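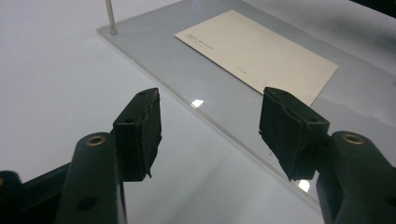 Does bringing in a robot arm mean fewer people on the floor?

At Zorcombe it has meant the same 12 people so far, with four of them doing different work than they did a year ago. The company has told them it will not cut jobs during the first contract that uses the arm. What happens after that contract has not been decided.

Zorcombe is a records conversion shop in Grosport. Customers send in old paper cards, mostly property and meter records, and the shop prepares them, scans them, indexes the contents and sends the cards back in the same order they came in. The floor supervisor has been there for nineteen years and started on the prep tables. We spoke in the break room in November, before the afternoon shift.

She said the idea of automating card handling came up more than once before anyone took it seriously. "We had sheet feeders, and feeders are fine if your paper is all one size and in good shape. Ours isn't. You get a card that's been folded, a card with tape on it, a card somebody spilled something on years ago. Those have always gone on the flat scanner by hand, one at a time."

The flat work is what the new equipment is meant for. The arm comes from Renix, and the setup and software are handled by a small firm called Ntuli. The arm has to pick up a single card, lay it square on the scanning bed, wait, pick it up again and put it face down on the finished stack. The supervisor said people outside the trade tend to think this is the easy part.

"A card lying flat is hard to get hold of," she said. "You do it with a fingernail and you don't think about it. Or you slide it to the edge and pinch it. Try explaining that to somebody without using your hands."

Ntuli didn't ask them to explain it. Staff were given hand-held grippers with two padded fingers and a camera mounted on them, and asked to do the job that way while it was recorded. The recordings are used to train the arm. Each of the four people on the project does an hour in the morning and an hour after lunch, and the rest of the day they are on their usual jobs. The target for the first round was 300 good picks from each person.

She did the first week herself. "I was terrible at it. My wrist wanted to turn and the tool doesn't turn the way a wrist does. I dropped more cards that week than I had in ten years. Then somewhere in the second week it got to be normal, and now I'd say I'm average. The best one we have is the youngest on the team, and she's also the best at taping, so maybe it's the same skill."

None of the practice is done on customer cards. They use blanks and spare printed stock that Zorcombe keeps for setting up the scanners. She was firm about that, and she said it was the first thing customers asked when they heard about the arm.

I asked what the staff thought when the project was announced. She took a while to answer.

"Mixed. Two people were pretty much for it right away. A few didn't say anything, and when this group doesn't say anything, that means something. One man asked in the meeting if he was being paid to train his replacement. I thought that was a fair question and I told the owners they needed to answer it in writing."

They did, in a one-page letter that covers the length of the first contract. It also adds a pay step for anyone who does the recording work. She would have liked the letter to run longer than it does, and she has said so.

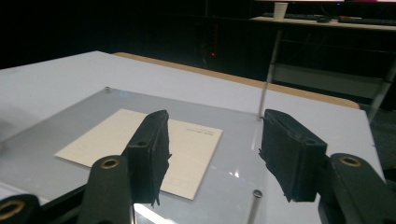 She was more positive about what the work has done for the prep tables. To record the handling properly, they had to agree on how a card should be handled, and it came out that they had never agreed. Some people picked up from the long side and some from the corner. Some squared the card before lifting the lid and some after. The differences had been there for years and they accounted for a certain amount of bent corners.

"We've got one way now for the fragile ones, and it's written down," she said. "We could have done that any time. It took having to show a machine."

There have been problems. The pads on the grippers wear, and a worn pad holds a thin card differently from a new one. Glossy surfaces cause trouble for the cameras when the overhead lights are on full. For a while the arm would go down on a card perfectly, close, and come up with nothing, and then carry the nothing across to the scanner and set it down very carefully. The team found this funny for a day or two. After that it was just lost time.

In the last full test before our conversation, the arm worked through 2,189 cards from the spare stock. A person had to step in 116 times. Most of those were two cards stuck together, and the supervisor said a person has trouble with those too.

"I can live with that number on spare stock. I couldn't live with it on a customer's originals, and we've told Ntuli so. They didn't argue."

When the arm goes into regular use, one person will sit with it for the whole shift. That job doesn't have a title yet. Whoever has it will clear the stuck cards, pull anything too damaged for the arm to touch, and check the order of the finished stack. She expects it to be rotated every two hours - watching a machine is more tiring than people assume, and she doesn't want anybody doing eight hours of it.

The other change she expects is in hiring. Until now, Zorcombe took people with no experience and put them on flat scanning for their first few months. It's repetitive, but it taught them what the cards look like and what goes wrong with them. If the arm takes most of the flat scanning, new people will have to learn that some other way.

"I learned this job by doing the boring end of it," she said. "I know what a bad card feels like before I look at it. I don't know how you give that to a person who starts out sitting next to the arm. We've talked about having everybody do a month on the tables first, arm or no arm. The owners think a month is long. I think it's short."

I asked if there was any part of flat scanning she would miss. She said the handwriting. On the older property cards you can follow one clerk's writing for thirty years, and then it changes to somebody else's, and if you scan the cards yourself you notice it happen. She supposed the indexing staff would still see it on their screens.

The man who asked about training his replacement is one of the four on the recording work now. He signed up after the letter came out. The supervisor said he still brings the question up, usually when the owners are in the room, and that she has never asked him to stop.

The arm is due to start on customer cards in the spring, beginning with a batch of meter records in good condition. The property cards will stay on the tables at least through the summer.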